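Plimlow library to lend tables, desks and shelves from next month

By Martti Pitkänen
Thursday, October 23, 2025

People who live in Plimlow will soon be able to borrow furniture from the public library on Kedel Street, in the same way that they borrow books. The town council agreed to the plan on Tuesday evening after a long discussion, and the first items will be given out in November.

The service is meant mainly for students, for families who have just moved and for people who work from home during a short period. A borrower may keep a table or a shelf for four months. After this time it must come back to the library, or the borrower can ask one time for a longer loan if no other person is waiting.

Sorcha Kavanagh, the head librarian, told the council that the idea came from the questions she hears at the desk each autumn.

"Students come to us in October and they ask if they can stay until closing time, as they have no table in their room," she said. "They have a bed and a chair, and they write on their knees. We have a cellar with good tables in it. It was a little shameful to know both these things." 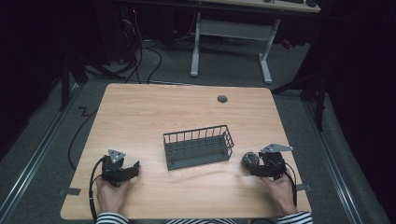 The tables in the cellar come from the old tax office, which was closed when its work moved to the county town. The council became the owner of everything in the building, and at first it wanted to sell the furniture by auction. The auction was held in spring and the prices were so low that most of the lots were taken back.

The library has now made a list of 471 pieces which are in good enough condition to lend. Most of them are desks and small tables, but there are also bookshelves, coat stands and a number of filing cabinets. Ms Kavanagh said she does not expect the filing cabinets to be very popular.

The work of repair has been given to Leinonen, a joinery workshop behind the bus station. The workshop has tightened the legs and sanded the surfaces which had ink or cup marks. It will also look at each piece when it returns from a borrower. The council will pay for this by the hour, and the contract can be ended by both sides in spring.

Two members of the council voted against the plan. They said that a library should use its staff for books, and that damage and lost furniture would become expensive. One of them also asked how an old person without a car is supposed to carry a desk home up Chapel Hill.

The answer to the last question is that there will be delivery, but only on Fridays and only inside the town. Zomach, the local moving firm, has offered to use its smaller van for this on the days when it stands free. The borrower pays a low fixed price for each trip. Those who can come with their own car or trailer pay nothing, and they should use the door in the yard, not the main entrance.

To borrow, a person must be an adult and have a library card which has been valid for at least half a year. Newly arrived students are an exception to this rule, and they can show a letter from the college. There is a deposit, and it is paid back when the furniture comes home without serious damage. Small scratches are accepted. Paint, burns and drilled holes are not.
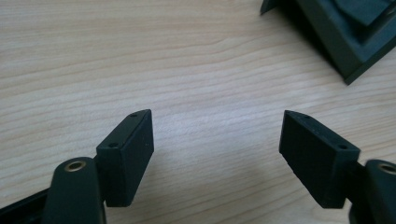
Pale wood with a fine, wavy grain.

Ms Kavanagh asks borrowers to take some simple care of the wood. A table should not stand directly against a radiator, and hot pans should have something under them. For cleaning, a cloth with a little water is enough. The library will put a sheet with this advice in each delivery, and the same sheet can be read at the information desk.

It is not yet decided what will happen with the chairs from the tax office. They are stored in another building where the roof has leaked, and the library has not been able to look at all of them. The council expects a report on them before Christmas. If they cannot be lent they will probably be offered to the sports clubs.

Reservations open on the first Monday of November, at the library desk and by telephone. It will not be possible to reserve by e-mail in the beginning. Ms Kavanagh said that she wants to speak with each borrower about the measurements, so that people do not receive a desk which is too wide for their stairs.

The council will look at the costs again next summer and decide then if the service shall continue.

Comments

Hillside reader
Good idea, but why only Fridays? Many of us are at work then and cannot open the door for a van.

jpk
I bought two of those desks at the auction in spring. They are heavy but very solid. Measure your door first, as the article says. I had to take the legs off mine in the garden.

Marigold
Does anybody know if a person from Upper Plimlow counts as inside the town for the delivery? We pay the same tax but we are often forgotten.

Hillside reader
@Marigold I telephoned and they said yes for Upper Plimlow, but not for the farms on the other side of the river.

Old clerk
I worked in the tax office for many years and I would gladly borrow my own desk back. It is the one with a sticky drawer on the left side, if they have not repaired it.

T.
Please lend the filing cabinets also to clubs. Our choir has its notes in banana boxes.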